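Can a machine do the washing-up yet?
Second-year project report, Household Automation module

We started this project because of an advert. Tusska, who sell kitchen gadgets, say on their website that chores will be "solved" within a few years. Our tutor, Socorro Grajales, asked us to find out how much of that we believed. After 200 attempts I believe rather less of it than I did in July.

The task was deliberately dull. Crockery sits in one half of a double sink and the arm has to pick up one piece, lift it clear and put it down somewhere sensible. Any child can do this while complaining.
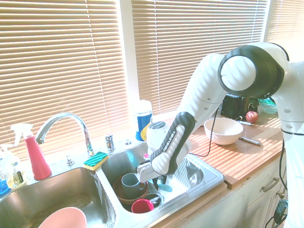
We gave the arm no running water and no time limit, and we still had trouble agreeing on what to call a success. Kwaku wanted to count any lift. I wanted the item put down unharmed, and that is the rule we used in the end. Sunlight was a nuisance too. Shiny steel with stripes across it is hard on any vision system, but kitchens have windows and I don't think we should get marks for drawing the curtains.

A mug standing inside a bowl gave us our longest argument. A person takes hold of the handle without thinking, or picks up both together. The arm has two fingers and needs a plan for getting them down beside the mug without knocking the bowl.

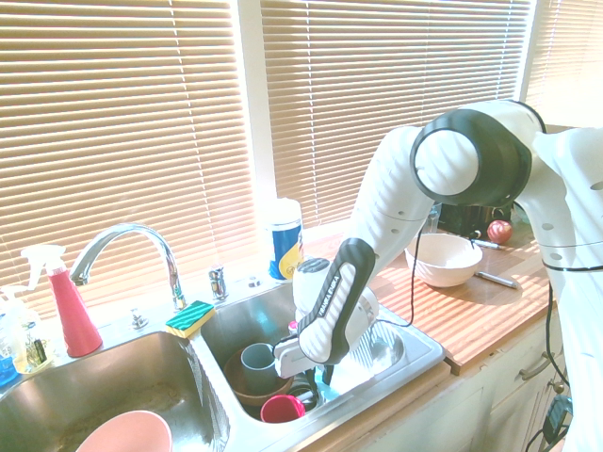 Report and test notes: Karine Sawatzky
Arm control: Kwaku Gbeho

Our slowest clean lift took 314 seconds. I timed myself on the same item and stopped bothering after the first go.

None of this means the work is useless. Repeated lifts of one known cup went fairly well. What we can't support is the jump from there to a full sink, with grease, cutlery and a sponge in the way. We would like to see Tusska's own failure counts before saying anything kinder.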